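Notebook, laundry corner. November, entry by A. Fehr

Purpose: settle a layout for the wash area before Bart Dierckx orders shelving from Van Hecke. Drum load and sorting rules are already agreed, so they are left out of this entry.

Stand. The glossy brown wooden one stays for now. Its finish marks easily and the corners are pointed, so anything carried past at hip height needs clearance. Top measured at 514 mm from the floor. Imogen wants it lower; I would leave it until the shelf depth is known.

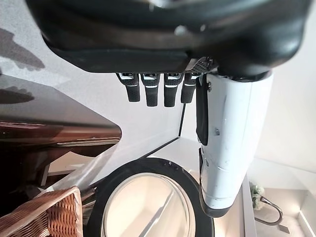 Clearance between stand and wall set at 738 mm, door swing included. Fenna checked it with the Tellwood gauge and got the same value. Floor tape still to be renewed on that side.

Tray. Shallow, light wooden rim, white handles. Preferred over the deep basket from Vimareo: a mixed bundle of darks and one white item stays in sight, and the white can be pulled before loading. Drawback — the low rim holds little back once the tray is tilted. Keep bundles small, and keep the washer door fully open before bringing the tray across.

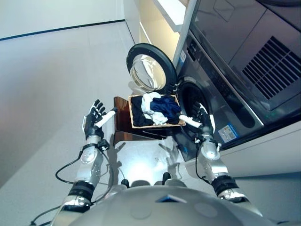 Open points

1. Spin speed for the mixed test: 1,000 rpm proposed, Amber to confirm.
2. Second tray, same handles. 2 in total would let one be filled while the other is at the machine.
3. Corner guards for the stand. Bart has the Floltgate catalog.
4. Shelf depth, pending Van Hecke.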